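## 4. Setting up the play kitchen table

Carry out this section after the table has been levelled and the locking feet tightened (Section 3). One adult can complete it in about 30 minutes.

### 4.1 Before you start

- Wipe the tabletop with a damp cloth and dry it fully.
- Check the pieces against the packing list. The full Hilesport kitchen set has 104 pieces, including spare clips and labels.
- Put aside any piece with a crack, a sharp edge or loose colour. Do not glue damaged food pieces.

**Caution:** Keep the packing bags and spare clips away from children until set-up is finished.

### 4.2 Placing the rack and utensils

1. Set the rack at the back of the table, parallel to the back edge.
2. Press down on both ends. The rack must not rock.
3. Stand the utensils in the rack with the broad ends up.
4. Stack the bowls at one side of the table, largest at the bottom. Leave enough space to lift the stack with two hands.

**Note:** Utensils may lean slightly when upright. If a utensil falls when the table is bumped, move it to another slot.

### 4.3 Placing the basket

1. Run a dry cloth along the rim and inside the weave. Trim any loose strand flush with the rim.
2. Set the basket flat on the tabletop, in front of the rack.
3. Lay long food pieces in first, side by side. Do not stand them on end.
4. Add rounded pieces in the space that remains.
5. Do not fill the basket above the rim by more than half the height of a piece.

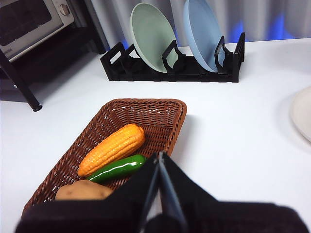
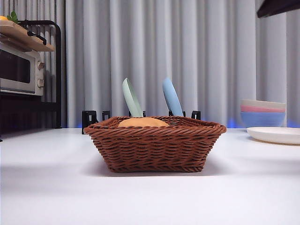
*Figures 4-1 and 4-2. Woven basket on the tabletop.*

The basket in Figure 4-1 holds vegetables: corn, a cucumber and a potato. Figure 4-2 includes the stacked bowls, with the largest at the bottom.

### 4.4 Checking the layout

1. Sit or kneel at the front of the table, at the height of a child.
2. Reach for the basket and for each utensil. No reach should pass over the bowls.
3. Lift the basket by both ends and put it back. If it catches on the rack, move the rack back 2 cm and repeat.

**Caution:** The basket is not a carrying container. Do not move it between rooms when full.

### 4.5 Cleaning and storage

Wash plastic food pieces in warm soapy water and let them air dry. Do not soak the basket. Vacuum the weave with a soft brush when crumbs or dust collect.

If the table is folded away, store the basket empty and upright. Do not put the bowls inside it, as the weight can spread the sides.

For replacement pieces, quote the set name and the piece name from the packing list. Centres supplied through Pommont should send requests to Boris Mujić in the parts office. Allow 2 weeks for delivery.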